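Open Day Walk-Round: Two-Arm Food Sorting Station, Brolau Hall
Filled in by Sigrún Stougaard, visitor safety. Station lead: Oddur Ketilsson 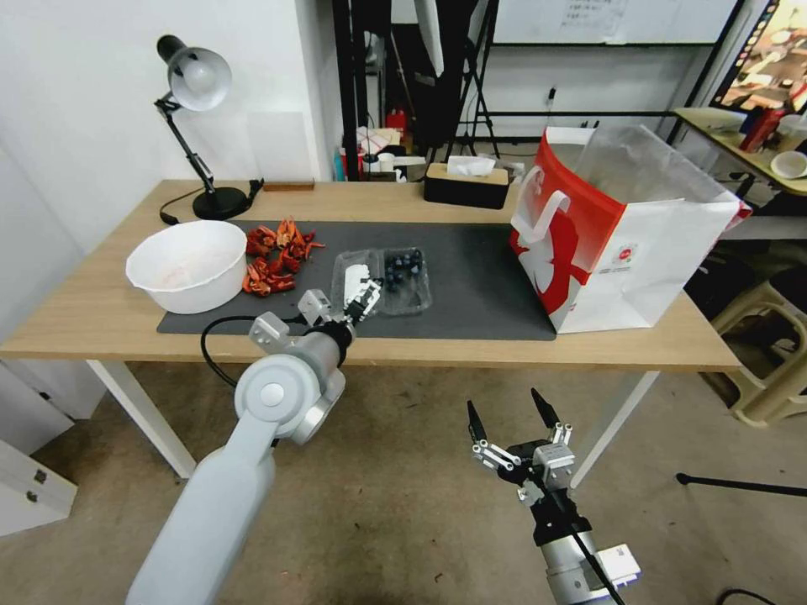

Food station: crayfish and blueberries on the mat, hand over the clamshell.

Rating key: OK / FIX (before doors) / WATCH (fine, but keep an eye on it)

1. AROUND THE DESK

Visitor line taped on the floor: OK
Bright yellow and easy to see. Oddur wants people as close as we can let them and I understand why, the finger movements are lovely up close! The line stays where it is, though.

Cables clear of walking routes: FIX
One on the floor by the arms, on the right as you face the desk. Tape it down or run it behind. The cable that loops across the mat is inside the arm's reach, so check it has enough slack at full stretch.

Tripod legs: WATCH
Keep visitors out of that corner. School groups will head straight for the screen.

Stool under the second table: FIX
Push it all the way in.

2. ON THE DESK

Mat flat, no curled corners: OK

Desk lamp: FIX
Switch it on before the first group and coil the spare cord behind the base. Please check the base can't be knocked when the left arm swings back.

Tissues within reach of the operator: WATCH
They sit at the back of the desk, so pause the arms before anybody leans over for one. Better still, keep a second box on the side table.

Shopping bag: WATCH
It can stay, visitors like seeing a bag they would carry home. Fold the plastic liner down so it can't snag on a fingertip.

3. THE ARMS

Emergency stop, both arms: OK
Pressed 2 times from the operator's seat and once from the visitor side. Both arms held still every time.

Speed limit set to demo mode: OK
Oddur showed me the setting, then ran the blueberry pick just because I asked. I could have watched that all morning.

Pointed gripper on the right arm: WATCH
Those fingertips are sharper than they look from the line. Nobody hands it anything, staff included. If a visitor wants to "shake hands", the answer is a friendly no for both arms.

Restart procedure posted: FIX
Oddur knows it by heart. The Gukosance students covering the afternoon don't, so print it large and put it by the operator's seat.

4. FOOD

Allergen sign (shellfish): FIX
Has to be up before the doors open, at eye level for adults and again lower down for children. Text is ready, ask Bisgaard for the frame.

No eating from the station: OK
Signs are up. Snacks are in the Trutau room, along with the coffee.

Bowl and mat wiped between groups: WATCH
Rinse the bowl as well. Crayfish juice gets everywhere and the smell builds up by lunch. Gloves for whoever does it.

Fruit replaced if dropped: OK
Spare berries in the fridge.

5. GROUPS

Maximum at the line: 15
One staff member facing the visitors at all times, one at the controls. If only one of you is there, the arms are parked.

Ear-level noise: OK
Quiet enough to talk over, which makes the questions much better.

COMMENTS

Oddur, this is my favorite station in the hall. Five fixes and none of them is big. I'll come back at 9:30 with the tape and walk the cables with you. If the allergen sign isn't up by then, run the blueberries alone until it is.

S.S.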